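Folding of small household linens

The folding of small household linens is the part of laundry work that follows washing and drying and comes before storage. It covers articles that one person can handle on a table, chiefly socks, washcloths, hand towels and dish towels. Sheets, tablecloths and other large pieces are normally treated separately.

Sorting

Articles are first divided by type and then by color or pattern. Socks are usually taken out of the load early, as they are easily caught inside larger items. A crumpled sock is laid flat with the cuff away from the worker, smoothed toward the toe, and set aside until its mate is found. Stripes, colored panels and lettering near the cuff all help in matching. A shallow tray or basin is often kept at a back corner of the table.
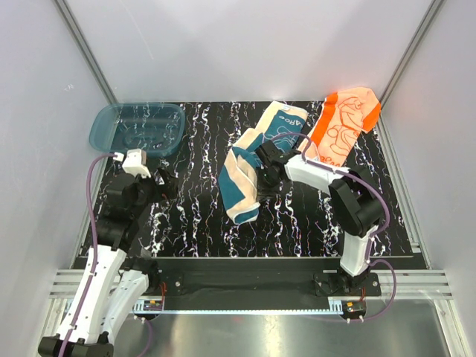

Hand towels

A hand towel is picked up by a corner and opened out before any fold is made. Towels with a border of a second color are easier to square, for the border shows at once whether the edges are parallel. Printed towels, such as those with line drawings on a pale center, are generally folded with the print outward. The sewn label, where there is one, is turned to the inside. Bunching toward the middle is common when a towel is lifted from two points, and the cloth must then be spread again.

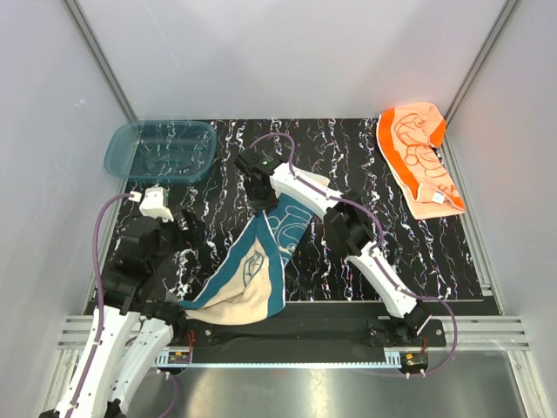 According to Somboon, the label should be found first and used as a fixed starting corner, so that every towel in a stack faces the same way. The Pratby method starts from the long edge and disregards the label. Both produce a fold in thirds, and a stack of 12 towels made by either method fits a shelf 16 inches deep.

Towels of different colors are kept apart on the table until each has been folded. In the Runton manual, a finished towel is placed on the side opposite the unfolded ones. 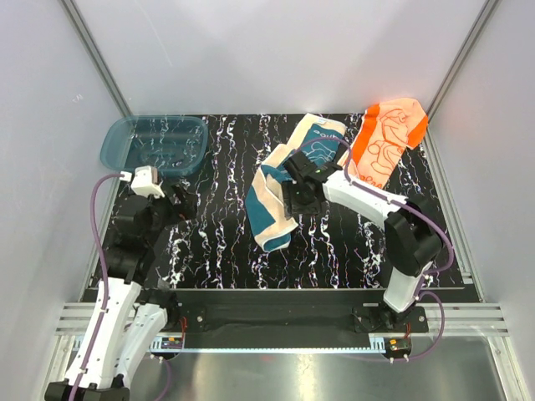

Storage

Folded towels are stacked with the rounded edge forward. Socks are stored in pairs, either rolled or laid flat with one cuff turned over the other. Open shelves are preferred for linens in daily use, and closed drawers for those kept in reserve.

See also: Dish towel; Linen closet; Sock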